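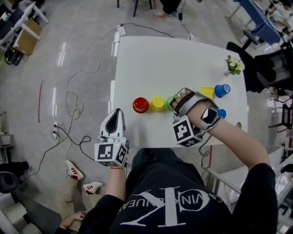
Workstation walk-through, table area, November. Inspector: Halima Ondieki. Site: Kaijage, room 12. Cable routing is the main finding this time. White and black cables run across the floor beside the table, between the floor outlet and the power strip, with no cover. Floor finish is glossy gray; slip rating not checked.

Search this site Enter keyword Go

1. Floor cables covered or taped — FAIL. Fit a low-profile ramp, Zandmont or equal.
2. Floor outlet plugs seated — PASS.
3. Power strip load — NOT CHECKED. Label to be read at next visit.
4. Tabletop clear of liquids and glass — PASS. Cups are plastic; keep it that way.
5. Potted plant — COMMENT. Move before watering, power is close by.
6. Ceiling lights — PASS. Reading at tabletop 1,046 lux.

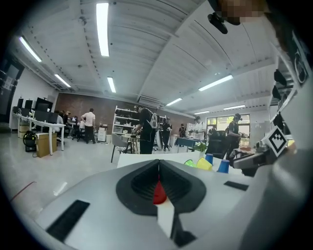

Item 4: cups on tabletop, plant behind. Desk with monitors at left.

7. Storage under desk — COMMENT. Cardboard box and wheeled case to go to the store room if not in use.
8. Chairs pushed in when table is vacated — reminder given.

Open actions: 3. Owner for items 1 and 3: Bhupendra Kushwaha. Re-inspect in 2 weeks.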